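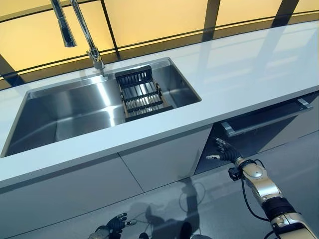 Can It Do the Washing-Up Yet?
Project report by Nneka Idahosa and Emlyn Lloyd, Feb 8, 2023

Our question was whether a two-armed robot with proper fingers could be left alone with a kitchen. We chose washing-up as the main task because both of us hate it.

Wirum, as we named our control program, had to open a door under the worktop, pick up a plastic cup, put it in the sink and go back for the next. We gave it 200 attempts over 4 weeks. A clean run meant no drops, no knocks and no help from Emlyn, who found the last rule hard to keep.

Shiny steel was the worst of it. Wirum took reflections for edges and would reach very politely for a patch of light. Handles went better, once we slowed the wrist down. Cups were fine until they were wet, a condition we had perhaps not thought through for a project about washing-up.

Our supervisor, Titilayo Olaniyan, asked how long a person would need for the same job. We timed Obinna Effiong at 7 seconds a cup. Wirum's best was a good deal longer, and Obinna was on the phone.

Next term we try cutlery. The logs run to 3,336 lines and are in Appendix B.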